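March, ten past nine in the evening

Washing day, part the second. The first part was this morning and I have nothing good to say about it.
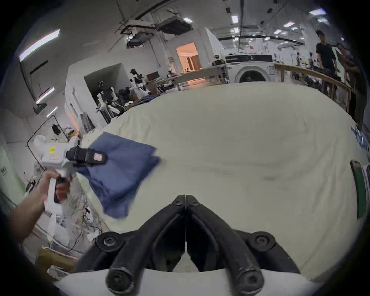

The navy one, on its way across the cream sheet.

I have a theory that dark cloth is sold by people who hate me. It folds well enough, I'll give it that. Then you pick it up by a corner and it remembers it is several layers and wants to be all of them at once. Cream sheets are no better. I smoothed ours twice on Duván's advice ("from the middle, with conviction") and it went straight back to creases, the diagonal sort, like a map of somewhere with poor roads.

Duván Quintero folds in thirds. Wilson Henao folds in halves, then halves again, then sits on it. They have been arguing about this since Hirkell, where we had 2 drying lines between us and a view of the bins. I fold in whatever shape the thing is in when I lose interest.

Rang my mother, who asked whether I was ironing. I said the line was bad.

Worked out that I must have folded over 1000 things since we moved to Clurnska, and I could not tell you where half of them are. There is one sock I think of often.

Wilson wants the cream sheet for his sister, who is staying till the end of the month and has Views on bedding. He can explain the creases to her himself. I shall be in the bath with the door locked.

Must buy pegs. Also milk, and something for the drain.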